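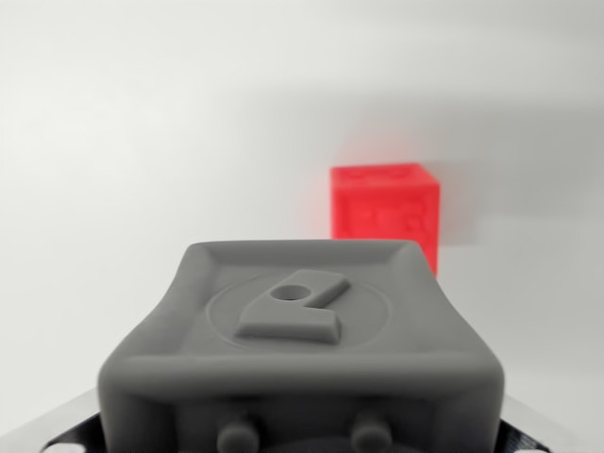
**Filed under: Manipulation / Policy learning**

## Masking the gripper in wrist views

The housing takes up most of the lower half of every wrist image, and with a low object the rim hides the part I care about. The red cube loses its bottom edge this way. I wanted to know whether the policy was using those gray pixels for anything, so in September I trained it with and without them.

Setup: 200 demonstrations of a single cube pick, white background, same encoder and action head in both arms. The masked arm gets a fixed polygon over the housing, filled with the mean color. I ran 4 seeds per arm. Siham Semaan collected the demonstrations and Ozan Oral wrote the Tarach loader, which applies the mask before any cropping. Order matters – random crops shift the polygon otherwise.

Masking made no measurable difference on the training background. On a darker tabletop, 2 of the masked seeds failed to close on the cube at all, while every unmasked seed managed at least some grasps. My reading is that the housing works as a fixed reference for scale and exposure, though four seeds is thin evidence.

Joelle Nasrallah suggested filling the polygon with noise in place of the mean color. That run is queued for Saturday. I also want to repeat the comparison with the lights dimmed.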